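3.2 Appointed and elected members compared

The records of the Skirau assembly show how each member first came to hold a seat. A member may enter through a regular election, through a special election, or by appointment when a seat falls vacant in the middle of a term. Appointments are made by the regional executive and last until the next regular election. The appointee may then run for the seat, and most do. We coded 129 members who sat during the period covered by the Tehrani archive. Of these, 104 entered by election of either kind, and the rest were appointed.

Earlier work on appointed legislators tends to treat them as a single group. Our coding separates those who had already lost a race for the same assembly from those who had never run. The difference matters for how voters see them. An appointee with a recent loss is known to the public and has a campaign staff, but also carries a result that opponents can bring up. An appointee with no earlier race has neither.

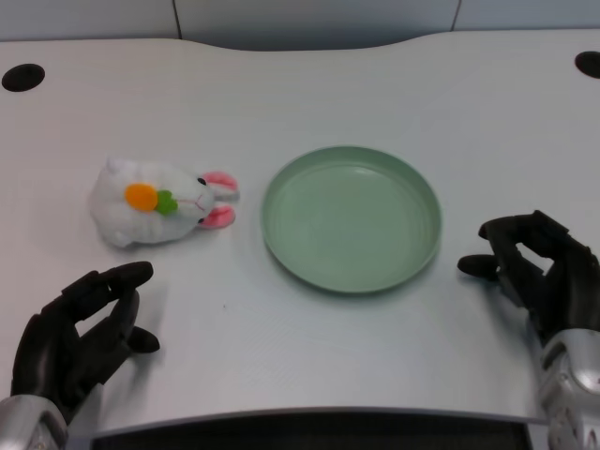
To measure public recognition we used the Grurnirier survey, which asks 1000 adults in each wave to name the person who holds the seat in their district. Respondents are not shown a list. An answer was counted as correct if the surname was given in a form that could be matched to the member, including common misspellings. Maiden names and former married names were also accepted, as several members changed their names while in office and local newspapers went on using the older form.

The survey was not designed for our purpose and has limits. The waves do not fall at even distances from the date of appointment, so some appointees were first measured within weeks of taking the seat and others only after a full session. We therefore include time in office as a control in all models. Members who served less than one session are left out of the recognition models but kept in the counts given above.

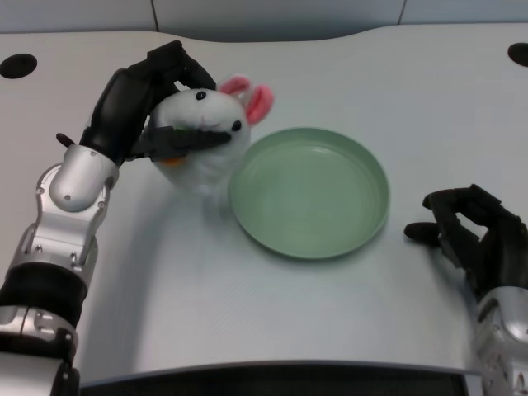

Figure 3. Two black robotic hands over a white tabletop, one gripping a white plush bunny beside an empty green dish.

Recognition is lower for appointed members at the start of service, and the gap narrows over the first two sessions. It closes sooner for those with an earlier loss – in the Todisero districts the two groups cannot be told apart by the second September after appointment. The Skirau districts show the same direction with wider error bands. We return to the Skirau result in Section 4, where vote share at the next regular election is used as the outcome in place of recognition.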